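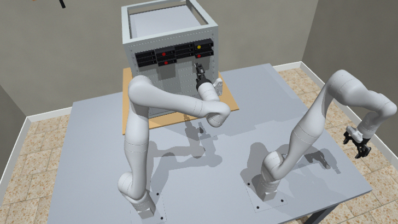 4.2 Use of the free hours

In both companies the rule for free development time was written in almost the same words. An employee could spend two hours of the working week on a project of his or her own choice, if the project had some connection to the products of the company. The team lead had to be informed, but did not have to approve. At Desesico the rule was part of the work contract. At Umetti it was only a page on the intranet, and several persons told us that they had found this page by accident.

We followed 61 employees during seven months, until February. Each of them kept a short weekly log, in which the free hours were written down together with the name of the project and one sentence on what was done. The logs were not shown to the team leads. We mention this because at the start some participants were careful with what they wrote, and the first entries are shorter than the later ones. We have kept these first entries in the material, but we do not base any statement on them alone.

The most common pattern in the logs is that free hours were moved. A developer who planned to use them in the morning moved them to the late afternoon, then to the next week, and then they disappeared from the log. This happened in teams with a close release date, as we expected, but it also happened in teams where the release was already finished. In such teams the hours were used for small repairs which had waited for a long time. Whether a repair of this kind is a project of own choice was understood differently by different people, and the rule of neither company gives help here.

In the second round of interviews we asked directly about this point.

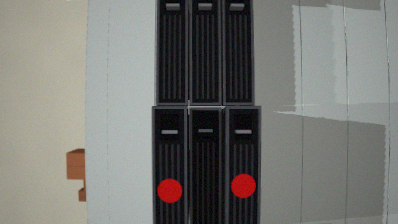 Who decides if a small repair may be counted as free time?

The person who does the work decides, and the team lead only hears about it afterwards.

This was the reply of a tester at Desesico, and most of her colleagues in the same team gave a similar one. At Umetti the replies were less clear. Some participants believed that the team lead decides, others had never thought about it. One of them had asked for permission by e-mail and waited for a reply which did not come, and he took the silence as a refusal.

4.3 From free hours to a funded project

Desesico has a second step, called Drodwood. An employee who wants to continue a free-time project can ask for 3000 euros and for a place in the Sangkhawat office, where two rooms are kept for this purpose. The application is one page long. It asks what already exists, who could use it, and what the money will be spent on. It does not ask for a market estimate, and the participants named this as the main reason why they found the form easy to fill in.

The difficulty came later. A funded project had to be presented to the product managers at the end of the funding, and the product managers judged it with the same questions which they use for normal product plans. Participants who had been told in the beginning that a market estimate was not needed were then asked for one. Two of them described the meeting in almost equal words, as an exam on a subject they had not been taught. After such a meeting the log entries of both became very short for several weeks, although the free hours themselves were still used.

Umetti has no second step of this kind. Projects there either remained with one person or were taken into the normal plan of the team without any separate decision. It is difficult to say which arrangement is better for the employee. The participants at Umetti complained less about rejection, but they also could not say at which moment a project had stopped being theirs.

Figure 3. Simulated room with two white robot arms on a large gray table. 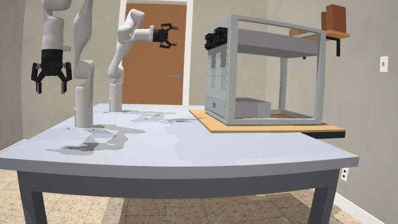
Ákos Fodor objected, when he read an earlier version of this section, that we treat the loss of a project to the team as a negative result, and that for many developers it is the result they hope for. A person who repairs something in free hours, he wrote, is often glad when another person finally has to maintain it. We agree that our material contains such cases. In the logs from Umetti they are easy to recognize, as the entries stop and a new project name appears in the next week. They are harder to see at Desesico, where an employee waiting for the decision on funding usually kept the old project name in the log, also in weeks when no work was done on it. For this reason we do not compare the length of projects between the two companies, and in section 5 we use only the number of hours per person.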